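Orange door, yes or no?

flatberg_fan
Posted 11 August 2021
OK so we're finally repainting the downstairs at the Innes place and I'm stuck on the hall door. I want orange. My other half wants "something calm" – so, beige. We've got nearly 700 square feet down there and every bit of it is gray right now. Talk me into it or out of it!

mesonite
Do it. We went orange in March and I still grin when I come home. Two coats over a tinted primer, and sand between them.

Imgate22
Gonna disagree. Strong doors look great for a month and then you're matching every rug to them. And if you ever sell, you'll be repainting.

mesonite
It's a door, Imgate22. A quart of paint fixes it in an afternoon.

flatberg_fan
Ha, you two. Neither of us is selling anything. I keep going back and forth between the bold look and the muted brown wall idea (my compromise – maybe brown walls AND an orange door?). Orange door first, then the brown:
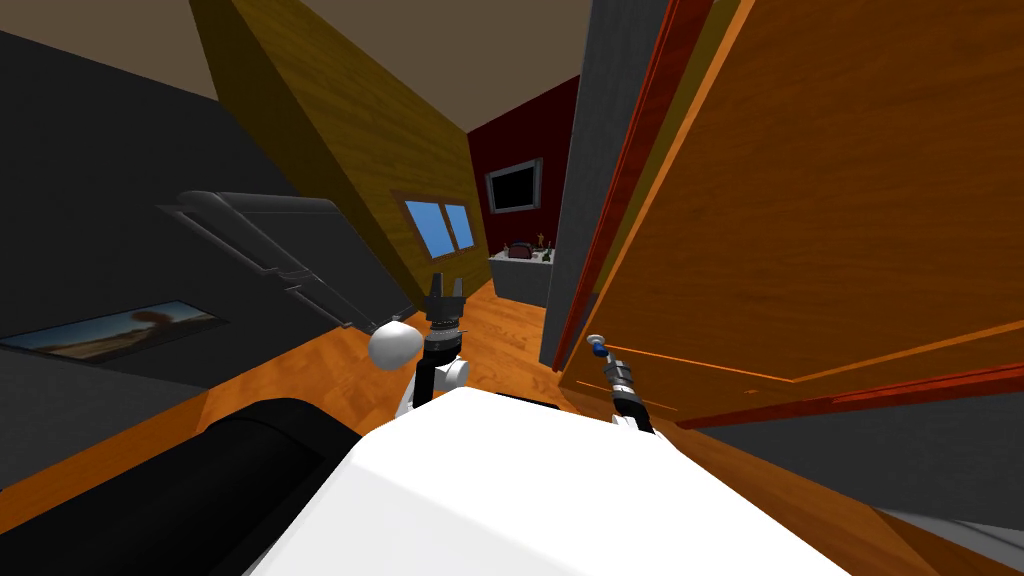
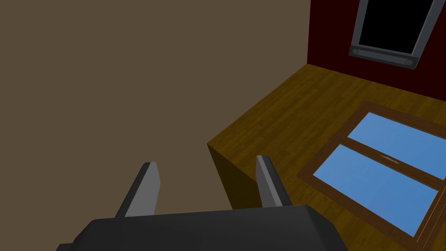
Imgate22
Fine, brown walls would calm the orange down a lot. But keep the trim plain, and get a sample pot before you buy the big can. Flat brown scuffs like crazy in a hallway, so go eggshell.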